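Pluderel releases Firnport 5, and asks customers to hold the applause

KESTVILLE, November - Pluderel today makes version 5 of Firnport, its grasp planning software for soft goods, available to all licence holders. The release changes how the planner decides where to take hold of a garment. It does not make laundry a solved problem, and the company would ask resellers to stop saying so.

Firnport takes a view from the wrist, proposes a grasp and hands it to the motion controller. Earlier versions always proposed something. Given a jumper in a heap, version 4 would return a pinch point with a confidence score that looked respectable and meant very little. Version 5 can return no grasp at all, along with a reason code, and ask for another view.

"We spent a long time improving a number that didn't predict anything," said Renzo Gatti, who leads planning at Pluderel. "I'm not convinced the new number is good. It is at least lower when the planner is about to do something daft."

The new release was checked against 283 recorded attempts on knitwear, all taken in furnished rooms, with patterned sheets and ordinary household clutter left in view. Plain backgrounds flatter a segmentation model, and Pluderel has published its share of results on plain backgrounds. Heathered grey knit on a busy sheet is a fairer question, particularly where the cloth bunches up and a fold can pass for an edge.
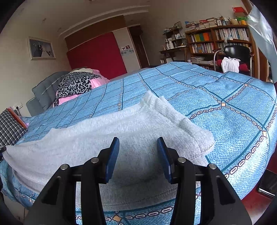

What has changed

Hem and seam detection now run as separate steps. Version 4 treated both as edges and would happily try to lift a garment by a seam in the middle.

Jaw opening is planned together with the approach angle. Users who tuned the two separately will need to redo their settings - there is no automatic conversion, and the old files will be rejected on loading.

The replay tool shows rejected grasps as well as the chosen one.

What has not

Thin straps, sheer fabric and anything inside out remain unreliable. Planning is slower than in version 4 when a second view is requested. Pluderel is giving no success rate for this release, as the 283 attempts are too few and too alike to support one.

An outside trial by Bermúdez, an integrator, is under way and covers 609 garments. Its findings will be published whichever way they fall.

Availability

Firnport 5 is a free update for current licence holders. Version 4 will receive fixes for a further 7 months.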